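Home | Syllabus | Handouts | Readings | Contact
Share 4 | Comments 2

Unit 4 handout: What the quote leaves out
Planning and budgeting for handling equipment
Notes by Lụa Đặng

Read this before you open the Clesley worksheet. Last term half the class filled in the worksheet first and then went looking for reasons to keep the number they got.

The case is the Clesley kitchen, which feeds a residence hall and wants an arm to load and unload plates. Fendovard has quoted for the arm, a two-finger gripper, a wrist camera and a stand. Ikholm has quoted for the same list with a different arm. Both quotes fit on one page, and that should bother you. A one-page quote prices what the seller ships. It does not price what the kitchen has to do before the thing is any use.

Start with the work, in plain words. Who picks up what, from where, and where does it go? "Handles dishware" is a phrase from a brochure. Plates of what size, stacked or standing, with what kind of rim, how close together? If the buyer can't answer, the seller will answer for them, and the seller's answer will be a single clean plate in the middle of a table.

Then ask to see the grip up close. Sales videos are shot from across the room, where every pick looks confident. The wrist view is less flattering and a lot more useful. A plate held at the rim by two fingertips is a small contact area with a wide, smooth object hanging off it, and a second plate close behind changes how much room the fingers have.
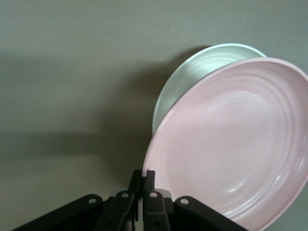

Diệp Nông wrote back on the draft of these notes that I was being hard on the sellers, that a plain two-finger gripper is cheap, easy to fix and good enough for most kitchens, and that the money usually goes missing on the buyer's side, in months of nobody having time to teach the thing its job. Fair enough on the last point. I'd still want "good enough" written down as a number before anyone signs.

What number? Picks per hour is the one you'll be offered. Ask for drops and missed picks along with it, over a full shift, with the buyer's own plates. The Nkosi trial report in your reading packet covers 156 picks. It reads well until you notice that the report never says how the plates were set out or who reset them after each run. A person standing by to straighten plates is labor, and labor belongs in the budget even when it's an engineer on loan from the seller.

Lines that go missing from first budgets:

Fingertips and pads. They wear. Get the part price and the swap time in writing.
Breakage. Use the buyer's real price per plate, including the odd sizes they can't reorder.
Cleaning. Can this gripper be washed down, and with what? Linkages have joints and screw holes, and food finds both.
Lighting. A glossy plate under a strong lamp gives the camera highlights and shadows to deal with. New lights cost money. So does an electrician.
Teaching time. Count the hours of whoever sets up the picks, then count them again for the day the kitchen changes its plates.
Floor space. The stand takes up room that something else was using.

Put spares in year one. I have read too many plans where spares turn up in year 2, as if the parts had agreed to wait.

On leasing: Ikholm offers it and the monthly figure looks gentle. Work out the full term before you compare. Check who pays for a repair when the arm hits something, and whether a software update can be refused. I'm not against leasing. I am against comparing a monthly figure with a purchase price and calling the smaller one cheaper.

You should also be ready to recommend buying nothing. Some of you will feel that's a failed assignment. A better rack, or a shorter walk between the sink and the shelf, may do more for Clesley than either arm, and it should appear in your table as an option with its own costs — a real row, filled in properly.

For the seminar, bring 2 budgets on paper, one built from the Fendovard quote and one for the option without a robot. Mark every figure you took from a seller with an S and every figure you guessed with a G. If most of the page is S, start over. If most of it is G, bring it anyway and we'll work out together which guesses matter.

The worksheet is due in June. Late ones go to Diệp, who grades harder than I do.

Previous: Unit 3 | Next: Unit 5 | Back to top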